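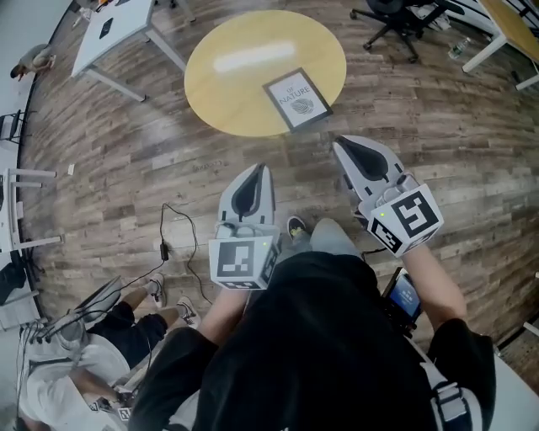
Attachment 1: round table task, right and left gripper, frame lying near the table edge

Ticket: Right hand pose jumps over the round table, policy fails to lift the picture frame
Product: Indel hand-held pair, Sovotside training software
Opened by: Fadime Kılıçarslan
Customer project: Güler (tidying of rented meeting rooms)
Priority: normal, please see the last comment before changing it
Status: solved, one question open

Description of the problem

We are preparing a chore for Güler. The machine must take a picture frame from a round table, hold it while the other hand wipes the place under it, and put it back. Güler asked us a simple question, whether a robot can do this work in the meeting rooms on Sunday, when no people are in the building. I would like to give them a simple answer but at the moment I can't.

We recorded 1,260 demonstrations with the hand-held grippers. The training finishes without an error. On the Metex arms the wiping hand is good. The hand which takes the frame goes to the correct side of the table, opens, and then comes down too far inside, so that the lower jaw pushes on the frame and the frame slides. Sometimes it stops in the air and waits until the time limit.

When I look at the recordings in the Sovotside viewer, the path of the right hand has small jumps. The left hand has almost none. The jumps come mostly when the right hand is low over the table top and turned to the side.

What I expected: a smooth path for both hands, or a warning at import.
What happened: recordings are accepted with a green tick, and the jumps are inside the training data.

What I tried before opening this ticket

09:20 Restarted both grippers and the tablet. No change.
09:45 Cleaned the markers with a dry cloth. No change, they were not dirty.
10:10 Exchanged the operators. The jumps stay with the right hand, so it is not the habit of one person.
10:40 Exchanged the cable of the right gripper. No change.
11:15 Calibrated again following the Indel guide, chapter on two hands. The calibration passes. The jumps are smaller for the first recordings and then they are as before.
11:50 Made a few recordings over the floor instead of over the table. No jumps that I can find.

The last test made me think about the table. It has a smooth light top and the ceiling lights make long white reflections in it. When the person moves, the reflection moves too, and I suppose the software takes it for a fixed point in the room.
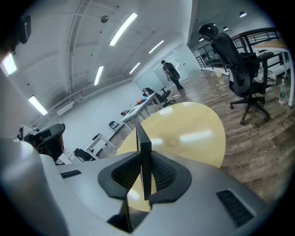 12:30 I put a matt cloth over the table and made the same movement again. The path is much better, but this is not a solution for us. Güler has glossy tables in all rooms and the robot will not bring its own tablecloth.

Reply from support, first line

Thank you for the clear report. Please check these points and write the result under each one.

1. Is the exposure on automatic or fixed?
2. Is the firmware the same on both grippers?
3. Do people walk near the table while you record?
4. Please send the import log of one recording with jumps and one without.

Answer from Fadime Kılıçarslan

1. Automatic on the right, fixed on the left. I did not know this. The right one came back from repair in January and I think it was reset there. I should have seen it myself and I am sorry for the lost time.
2. Yes, the same.
3. Yes, sometimes. It is an open room and colleagues have their desks in it. We can't close it for recordings.
4. Both logs are uploaded.

Reply from support, first line

The exposure setting explains the difference between left and right. With automatic exposure the image becomes darker each time a reflection enters it, and the rest of the table loses its detail. Please set the right gripper to the fixed value of the left one, calibrate once more, and repeat the floor test and the table test.

We also looked in your log. The software found the jumps and wrote a line for each of them, but it does not show them in the viewer at the default level. Go to Import, Checks, and set the pose check to strict. It will then reject the recording or mark it yellow.

Answer from Fadime Kılıçarslan

14:10 Fixed exposure on both. Calibration passed.
14:25 Floor test clean.
14:40 Table test, no cloth. Two small jumps in the whole session, both when the gripper was very near to the table top. I can live with this.
15:30 Imported all old recordings again with the strict check. 700 of them pass. The others are yellow or rejected. This hurts a little, it was many days of work for two people, but I prefer to know it.
15:45 New training started with the 700 only.

Next morning

The new policy is ready and I let it run on the Metex arms, 100 attempts, with the frame placed by hand each time. I don't publish a percentage in this ticket, as I promised Güler that they get it first. I can write what I saw.

If a corner of the frame comes a little over the table edge, the hand takes it well. It goes below the corner, closes and lifts, and this looks nearly like a person. If the frame lies completely flat in the middle, it is still difficult. A person puts a fingernail under the border or pulls the frame to the edge first. Our operators did this pulling in some recordings and not in others, and the robot learned something between the two: it pulls a short way and then tries to lift too early. For this I don't blame the grippers or the software. It is our own instruction to the operators that was not exact. From now on everybody pulls to the edge, always, also when it seems unnecessary.

The wiping is fine. The putting back is fine but slow. A cleaner with one hand is finished long before our two arms have found the first corner.

So my answer to Güler will be: one table, one frame, somebody in the building who can press stop - yes, we can show this. All rooms alone on a Sunday - not yet. I was hoping for a nicer sentence when we started this project, but I don't want to sell them a thing that pushes frames on the floor.

Reply from support, second line

Good to hear that the tracking is solved. Your note about the viewer is forwarded to the Sovotside developers as a separate request: warnings about pose jumps should be visible at the default level. I can't give a date for it.

For the exposure, we will ask the repair team to write on the return sheet when settings were reset.

May I close this ticket?

Answer from Fadime Kılıçarslan

Please leave it open until I have the answer to one question. The strict check rejects a recording completely, even if the jump comes at the end, when the frame is already back on the table and the operator only takes the hands away. Is it possible to cut the last part and keep the rest? If yes, I could save a good number of the yellow ones and the operators would be very happy with me.

The priority can stay at normal. We record again tomorrow from nine, with both grippers on fixed exposure, and I put a note with the correct value on the charging station.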